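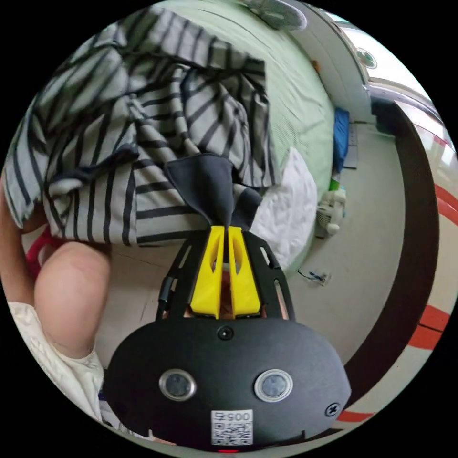 Can people teach a robot to handle laundry without a robot in the room? Most of the teaching can be done that way, according to the lead researcher on Skeneo, a project at the Trernora lab that collects household tasks with hand-held grippers and trains a robot arm on the recordings.

"You pick up the tool, you pick up the shirt, and that's a lesson," she told us, already reaching for one across her desk. "I still get a kick out of it every single time!"

The team sent its grippers home with people in Trasside in January and asked them to do ordinary chores in ordinary bedrooms. By the end they had 2000 recordings. Clothes make up a big share, and she is happy to talk about clothes for as long as you'll let her.

"A mug is a mug from any side. A shirt is a new shape every time you drop it," she said. "Stripes are lovely, by the way. They bend with the folds, so you can see what the cloth is doing."

The result she is proudest of came from a plain test. The arm, running a model called Costache, had to lift a crumpled garment off a bed and hold it clear of the sheet. It managed 146 of 159 tries, in 3 rooms it had no recordings from. An earlier version trained only in the lab did far worse, and she laughed when I asked for that number. "It's in the paper. Go easy on us."

What went wrong in the misses? Mostly two layers pinched together, she said, or a grip on the sheet along with the sleeve. Yellow fingertips help the team check this when they go through the video (they show up well against dark cloth), but checking is slow work and she would love a faster way.

Folding comes next. "Lifting is one good pinch. Folding is a whole string of them, and I can't wait."

Filed under: Robots, Research, Interviews

We use cookies to remember your settings and count visits. Accept | Manage choices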